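Derkdale workroom, garment folding notes
2018-05-17

Work continued on the folding standard for the Hudside order. The order is for 200 cotton T-shirts, to be supplied folded and flat in August. The draft standard remains the one circulated by Chaimongkol, with the changes noted below.

Method as used in the morning session: shirt laid face down, body smoothed from the collar to the hem, one side brought in to the centre line, sleeve turned back on itself, second side brought in to match, hem taken up to the collar in two turns. The sleeve turn is the step most in need of revision. Where it is left until after the second side, the sleeve stands clear of the bundle and the top edge finishes in a step. The draft should state the order of these steps plainly.

Cotton of this weight holds a crease across the middle without pressing. The hem corners are less cooperative – they gather when the lower part is drawn toward the table edge, and smoothing them afterwards disturbs the fold above.

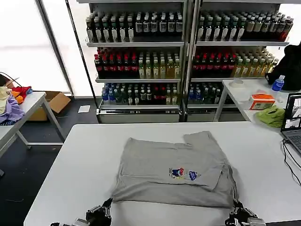

Finished size is to be checked against the Zuvico carton, which takes six bundles to a layer. A bundle with an uneven top edge will not sit level, and such pieces are to be refolded before packing. Printed shirts should finish with the graphic uppermost and clear of any crease.

Outstanding: confirm whether Hudside will accept tissue between layers; amend step four of the draft; obtain a second folding board in the larger size.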